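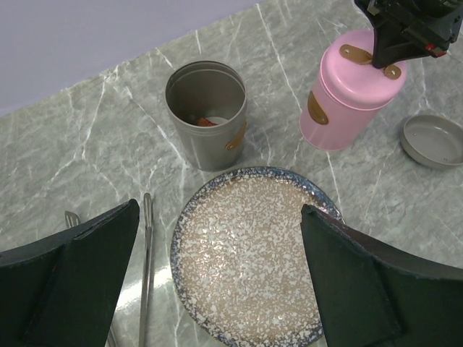

Fig. 2. Gray canister open, pink canister with its lid on.

Section 4. Canisters on the counter

The Barkell kitchen guide (the one that used to hang inside the pantry door at the Netitz rental) said a canister "keeps food fresh indefinitely." It does no such thing. A canister keeps out dust, most insects and some of the air. Please read this section with that in mind, and ignore the old laminated card if you find it.

4.1 Before you fill anything

1. Take the lid off and look straight down to the bottom. Crumbs and scraps sit against the wall on the near side, where the rim hides them. Tilt the canister toward a window if you aren't sure.

2. Tip out whatever is in there. Do not pour new food on top of old food, however good the old food looks.

3. Wash the inside by hand with warm water and a little dish soap. A long-handled brush reaches the bottom better than a cloth does.

4. Wipe the outside with a damp cloth. Go along the ridges under the rim with a soft toothbrush.

5. Stand the canister upside down on a rack overnight. A towel dry is not enough for flour or sugar.

CAUTION: Keep the brown tabs and the lid handle out of the dishwater. They look like leather, and we treat them as leather whether they are or not. Blot them if they get splashed. No oil, no polish, no "conditioning balm."

4.2 Filling

1. Put the canister on the flat part of the counter, away from the edge.

2. Fill to two finger widths below the rim. The sales leaflet claims 900 grams of flour. We got 780 in before it spilled over, and that was with tapping.

3. Wipe the rim with a dry cloth.

4. Set the lid on level and press down in the middle. Run a fingertip along the seam. If one side stands higher than the other, lift it off and start again.

5. Write the contents and the date on masking tape and stick it to the underside. We have tried chalk labels and they rub off.

NOTE: Color coding (pink for sugar, gray for coffee, and so on) is popular in magazines. It works until a guest fills one. Use the tape.

4.3 Opening and serving

1. Hold the body with one hand and lift the lid by its handle with the other. Never carry a full canister by the lid handle. Mansour's catalog shows a woman doing this with a smile, and I would like to know how many takes it needed.

2. Put a plate beside the canister before you start scooping. It catches what falls.

3. Use a clean, dry utensil each time. Rest it on the plate afterward and don't leave it standing in the food.

4. Put the lid back before you do anything else.

4.4 If something is wrong

Lid rocks: check the rim for grit, then check that you have the right lid.

Stale smell after washing: leave the canister open for a day or two. Baking soda is often recommended. I have seen no difference.

Fastener feels loose: stop using that handle and lift the lid by its edges. Dinora sells spare fasteners, in packs of 45, for anyone who wants the other 44.

Section revised 18 January 2019, Aisling Coughlan. Shelf liners are in Section 5.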